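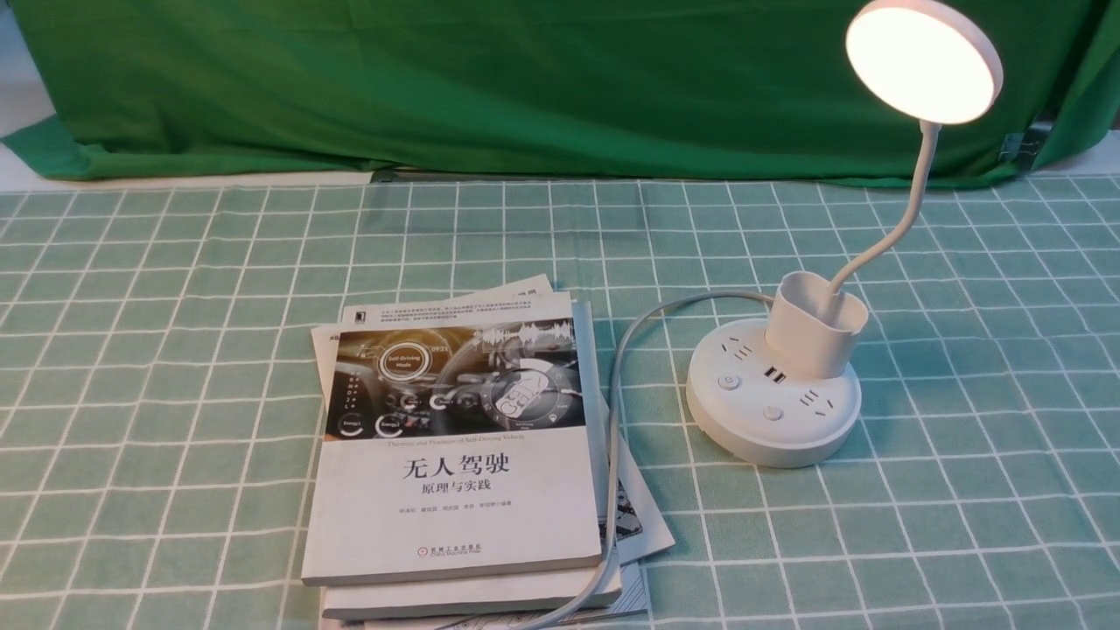
Desk setup: lamp with power strip base, books on the left, gray cable running over the pages.

Software > Perception > Scene Tools

Posted 7/11/25 by the Botley product desk

I get asked a lot what Botley is for, so let me have a go in everyday words. It's the perception layer that sits between your camera and your planner. You feed it a view of a table, it gives back objects, outlines and a guess at what's resting on what. Then your planner (ours is called Bhutto, but any will do) decides where the arm can go.

Cables are my favorite part of this release! A thin gray cord lying across a white page used to come back as two or three separate scraps, and the planner would happily route straight through the gaps. Version 961 traces it as one line and marks a keep-out strip on both sides – you set the width yourself. Stacks got some love too. Papers poking out from under a book now get their own outline, even when they're lying at an angle.

Lamps that are switched on are still tricky. If the bright disc washes out, turn on the glare mask and drop your exposure a little before you touch anything else.

We tuned all this on 3976 tabletop views at our Stidville office, and the sample pack has 627 of them with outlines included. It runs on Linux, with Python and C++ bindings.

A single-seat license is $1523, updates included through next October. If you're still on Killville, your old label files import as they are.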